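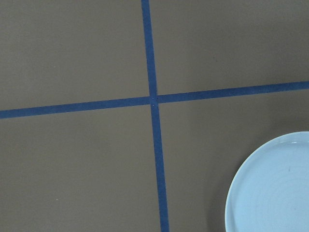

1. Introduction

Small satellites spend a large part of each orbit out of contact with the ground. A satellite with only one ground station may have a few usable passes per day, and the data it collects in between has to be stored on board. If the storage fills up before the next pass, the oldest data is overwritten or new data is refused, depending on how the flight software is set up.

This report covers our design study for Drestlow, a student CubeSat proposal for measuring charged particles in low Earth orbit. Our group was assigned the data handling part of the mission. The questions we were given were how much memory the satellite needs, in what order stored data should be sent down, and what should happen when a pass is missed.

2. Background

The payload is a particle counter called Menine. It produces a short record at a fixed interval during quiet conditions. When the count rate goes above a threshold, it switches to a fast mode and produces 12 times as many records. The fast mode is what the science group cares about most, and it is also what fills the memory.

The ground station is at Cadton. We used the antenna pattern and horizon mask from last year's report. Passes that stay below 10 degrees of elevation were left out of the study, as trees to the north of the station block most of them.

3. Method

We wrote a simulation in Python called Sutter. It steps through the orbit one minute at a time and keeps track of three values: the amount of data in memory, the age of the oldest record, and the amount sent down. Pass times were calculated once and read from a file so that every run used the same passes.

Each run covered 80 days. We ran the simulation with two downlink orders:

Oldest first. Records are sent in the order they were made.

Priority. Fast mode records are sent first, then housekeeping, then quiet records.

Missed passes were added at random. We did 106 runs for each downlink order, with the same random seeds for both so the results could be compared directly. Fast mode periods were placed at random as well, with lengths drawn from a table supplied by the science group.

4. Results

With oldest first, the memory filled completely in 37 of the runs. In nearly all of these, a long fast mode period came right before two or more missed passes. The records lost were mostly fast mode records, since the memory was set to refuse new data when full.

With priority order, the memory filled in the same runs. This surprised us at first, but the total amount sent down per pass does not depend on the order. What changed was the delay. Fast mode records usually reached the ground on the next good pass, while quiet records waited much longer.

We then changed the full memory rule so that quiet records are overwritten before anything else is refused. With this rule and priority order together, no fast mode records were lost in any run. Quiet records were lost in the same 37 runs, and the gaps were longest near the end of the fast mode periods.

5. Problems

The first version of Sutter counted a pass twice if it crossed midnight UTC. We found this when the daily totals did not match the pass file. All results in section 4 are from after the fix.

The simulation uses a constant data rate during a pass. In practice the link is weaker near the horizon, so our totals are probably too high. We did not have time to add a link budget for each minute of the pass.

Radiation effects on the memory itself were not studied. The power group has the heater and transmitter duty cycle, and we assumed the transmitter was available for every pass.

6. Recommendations

Use priority order and allow quiet records to be overwritten. Keep the memory size in the current proposal. Housekeeping records should have a small reserved area so they cannot be pushed out by the payload.

The threshold for fast mode should be changeable by command after launch. The next group should add the variable data rate before the design review in April, and rerun the cases where the memory filled. The seeds for those runs are listed in the project folder with the pass file.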